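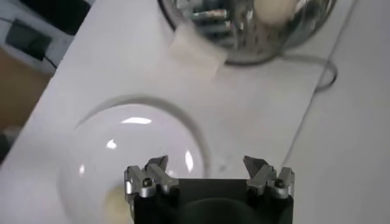
What should a small kitchen lab put first in the budget for a two-arm station? Put the grippers and the spare fingertips first, and choose the arms after that.

3 min read

Re: [kitchen-automation] planning the equipment money for spring

Dear all,

I promised in December to send our list to Favdale and to the others who are still planning. We are doing steamed buns from steamer to plate, so please read my numbers with this job in mind. All prices are in dollars and without shipping.

1. Grippers and fingertips. We keep 875 per station for spare fingertips and the screws that belong to them. The first year we had nothing for this, and every small order had to go through the purchasing office alone. A soft bun with a wrinkled skin asks a lot from the fingers, so I would buy two shapes and compare them before ordering more.

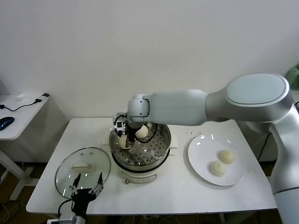

2. Kitchen goods. The electric steamer, glass bowls, steel bowls and plates together are 627. It looks high, but we buy everything double. If one steamer stops working, the same model must be on the shelf, because another height of the rim means teaching all the positions again. Put the buns in this line too. We forgot the food in our first plan.
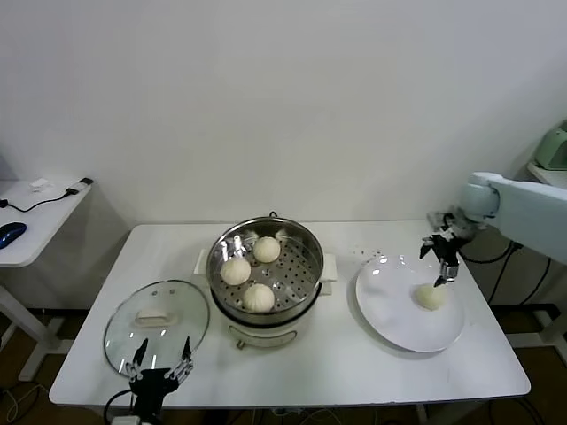 3. Tables and cables. I ask for 745 here: one main table, one side table, cable covers for the floor and longer cables for the wrist. The cheap table from Tundmont is fine if the arm does not stand on it. Measure the reach to the plate and also to the place where the lid will lie — we measured only the plate and had to order again.

4. Reserve. We hold back 35 percent of the line for parts until the first two months are over. Our finance office does not like it, but I would not go lower with a station that is new for you.

About renting the arms I have no good answer yet. The offer from Gunawan includes service but no grippers, so you must compare it with care. 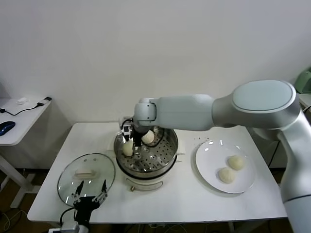

On January 13, 2023, Kemberg wrote:

> We have money for one station this year and maybe a second one next year.
> Is it wise to buy both arms now, or start with one and add the other later?
> With one arm we do not know who takes off the lid. A person could do it,
> but then we must pay this person to stand there the whole day.

For Kemberg: I would buy both now and wait with the second station. Adding an arm later cost us a new controller, and the table had to be moved as well. Please ask your seller in writing if the controller can take two arms.

I can send the spreadsheet to anyone who writes to me off the list.

With kind regards from the lab

Contact the list owner | © kitchen-automation list | Back to top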